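Questions people keep asking about my pictures

I draw and paint under the name Quaye, mostly portraits of people who have been in the news, and mostly at night. One of them, "The Bus Queue", got loose on the internet in February and has been living its own life ever since. The same messages arrive every week, so I've put the answers in one place. If yours is missing, write to me and I'll be slow about it.

Who is the woman in "The Bus Queue"?

She's three people. The coat belongs to my aunt, the face began as a sketch of a stranger on the number 15, and the hands are mine, drawn from a mirror at half past two in the morning. I've had emails from four families who are certain she's their grandmother. I've stopped arguing and I hope she's well.

Is it about the fare protests?

I made it the week the fares went up, so draw your own conclusions. I put her at the front of the queue with a crown made of old tickets because she looked as if she'd earned one. Somebody at a newspaper called it "a howl of rage". It was closer to a grumble, but grumbles don't get you on the front of the arts section.

How long did it take?

Two evenings for the figure and most of a month for the tickets. Each one is a real fare stage from the old Stirken route map, and yes, I've been told that one of them is wrong. The gentleman who told me enclosed a timetable.

Do you work on paper or on a screen?

Both. I start in pencil, scan it, and paint over the scan in Griltetti, the only drawing program I've ever learnt properly. The colours go on in thin layers until I run out of patience. There's usually a printout somewhere with tea on it, and twice now the tea stain has stayed in the finished picture.

Can I use your picture as my profile photo?

Go ahead. It's a bit late for me to start being strict about it. Please don't crop the signature off, and please don't add a slogan. I've seen her selling vitamins, and I've seen her with a speech bubble in favour of a bypass.

Can I use it on a placard?

Yes, if you made the placard yourself and you're going to stand in the rain with it. Write first if you're printing more than a handful. Political parties of any colour should assume the answer is no, and so far they have all assumed otherwise.

Can I buy a print?

There was one edition, of 900, and it's gone. Giorgia Marino at the Cirport gallery keeps a waiting list in case of returns. People do return them, generally after measuring the wall. I won't be reprinting that edition, whatever you may have read in the comments under somebody else's article.

I've seen one for sale online with a number over 900. Is it real?

No. One chap sent me a photo of his, proudly numbered 2198. I admire the forger's ambition. The real ones have a blind stamp in the bottom right corner and my signature in pencil, getting noticeably worse towards the end of the run.

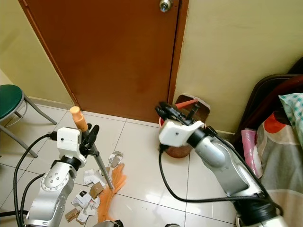
Do you take commissions?

I take a few portraits a year, and the list opens in the autumn. Send me a short note about the person and why you want them drawn, and leave out your budget until I ask. I don't do pets or logos – I've tried both, and everyone was very polite about it.

Did you ever hear from anyone famous about it?

A man who reads the weather shared it. My mother still brings this up.

Will there be a second one?

I've been working on a companion piece, set in a post office. She's further back in the queue this time and she has a parcel. I'm not happy with the parcel.

Can my students write to you?

They can, and I do like getting the letters. One letter from the whole class is best. I can't tell you what mark the essay should get, and please stop forwarding me the essays.

Comments

Settimio Sartori
I've got number 412 and the signature is perfectly readable, so I feel a bit smug now.

Zübeyde Türkmen
Our year nines did the tickets as a collage project, took them three lessons and I'm still finding bits of glue on my sleeves!! They all want to know what's in the parcel.

Houshang Bagheri
The ticket by her left ear is the wrong fare stage. I did send a timetable.

Ubaldo Parisi
Does the autumn list open for people outside the country? I can't see it mentioned.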